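3.2 Sleep and evening dosing

Participants at the Vunport and Hirken clinics took the cannabis oil at night for 90 days and kept a sleep diary. We received 1,002 diary entries.

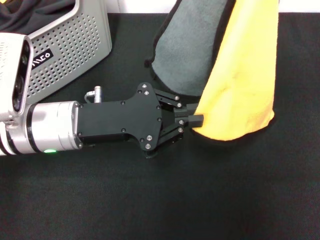
Did the time of the dose matter?
It mattered most for people who woke early — those dosing at bedtime slept longer than those dosing after dinner.

Pain scores followed a similar path, though the Hirken group began with milder pain.

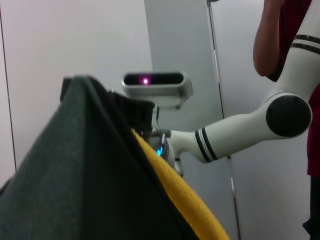

Dry mouth was the most common complaint at both clinics. Two participants left the study in May because of dizziness, and their entries are left out of Figure 2.

Figure 2. Hours slept, by time of dose.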